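Home Explore Notifications Messages Lists Bookmarks Profile

Sólveig Ravn
18th November

Right, a thread about decluttering, and whether any of it works. I've read 28 of the books now and I have opinions.

The pitch never changes. Own less, feel better. Then chapter three tells you which boxes to buy. I've yet to finish one that didn't send me to a shop.

Take the Sopacua method. You empty every cupboard on to the bed, sort by "season of life", and put back only what you can name a use for this month. I did it in January. By that rule I should have binned my swimming costume, the tent and the good tablecloth.

The author says her followers get rid of 74 per cent of their belongings and don't miss them. Who checked? When? If you ask people the week after, of course they're pleased. Ask them when they need a roasting tin.

Then there's Fateo, the app. You photograph each thing you own and it tells you whether to keep it. Free for your first 200 items, then it wants a subscription. I hit 200 before I'd finished the kitchen.

It told me to get rid of my passport. Low use.

My bigger gripe is with open shelving. Every one of these people loves it. Cubbies, baskets, everything on show, "so you always know what you have". I know what I have. It's dusty.

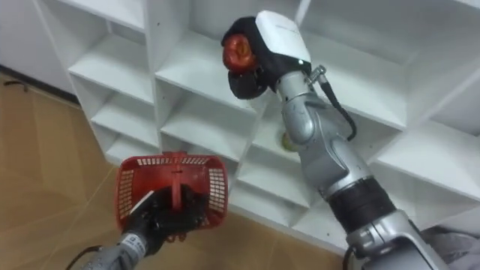
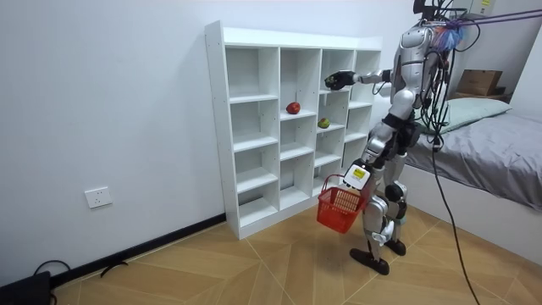

A cupboard with a door costs a bit more and lets you be a slob in private. I have never seen a decluttering book recommend a door.

And baskets. A basket is a drawer you can't shut. Mine have batteries, a scarf, three tape measures and a takeaway menu from a place that closed. Before the basket, those things were in a drawer, and the drawer at least had a bottom that didn't shed bits of wicker.

Kolbrún Østergaard lent me the Urnard book, which is the sensible one, supposedly. It says 1000 items is the right number for one adult. Is a pack of needles one item? A jigsaw? I looked in the index for "jigsaw". Nothing.

To be fair to it, the chapter on paperwork is good. Old bank letters in one folder, guarantees in another, shred the rest. I did that in an evening and haven't regretted it. It's nine pages long and could have been a leaflet.

What I'd like to see is somebody going back to these tidy houses two years on. No warning, no time to shove things in the car. I'd pay for that book.

Until then I'm keeping the tablecloth. The Trandis one is next on the pile, all about "letting go of sentimental crockery", and I'm already cross with it.

Comments

Bent Mogensen
Fateo told me to keep a broken kettle. I think it liked the colour.

Chrysanthi Karras
Disagree on baskets, you just need ones with lids.

Sólveig Ravn
@Chrysanthi Karras so, a box.

Nanna Laxdal
The Sopacua one worked for my sister, but she was moving house anyway and had to empty the cupboards.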